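Gillgate Family Check-In, school and home edition

Supplied by Oltamar. Licensed per household, or per school up to 1,000 students.

Plenty of apps say they can tell you when your child is being picked on. We sell one of them, and we'd still ask you to read this page slowly before you pay for it.

Gillgate asks kids 2 short questions at the end of the day and shows a parent the pattern over time. It doesn't read messages. It doesn't listen in. The older Famham product did both, and as far as we could see it mostly taught middle schoolers to borrow a friend's phone.

Can it spot bullying? Sometimes, maybe. A kid who wants to hide a bad week will tap the smiley face like everyone else. Wojciech Jabłońska tried it at home with his two for most of a semester and says the graph was flat through the worst month they had. He kept the subscription anyway – the questions got them talking at dinner.
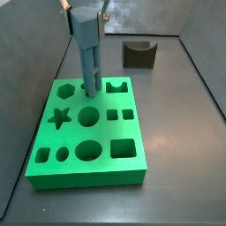
The school version adds a counselor view. Nearly 700 families had signed up by August, which tells you it sells and very little else. We have no figures on whether it helps, and the maker hasn't sent us any.

Ages 8 and up. Phone or tablet. Cancel from the account page. Questions about school licenses go to Cleiton Figueiredo at Oltamar.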